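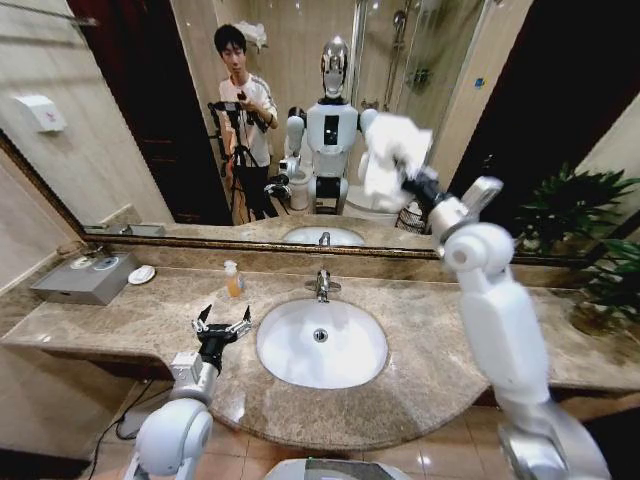 4.2 Supporting characters and viewer attachment

The second coding round dealt with Brorngate, the longer of the two television dramas in the sample. We collected 2,614 viewer comments posted after the season finale and removed duplicates and comments that only quoted dialogue. This left 2,068 for analysis. Two coders read each comment and marked every character it named, along with the feeling expressed toward that character.

Comments on Driltis, the steward, were longer than those on the lead roles. Many viewers wrote about his loyalty to the household – even those who disliked his choices in episode 6. Olbridge, the second drama, showed a weaker pattern. Its side characters were named often, but mostly in connection with the plot. 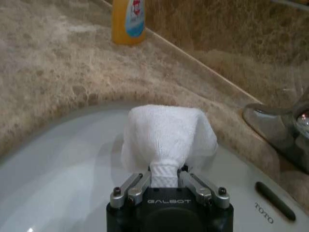
Figure 2. White cloth held above the sink basin.

We did not weight comments by length. A short comment naming a character counted the same as a long one, so the results describe how often viewers mentioned a character and say little about how strongly they felt. Section 4.3 returns to this point using the interview data.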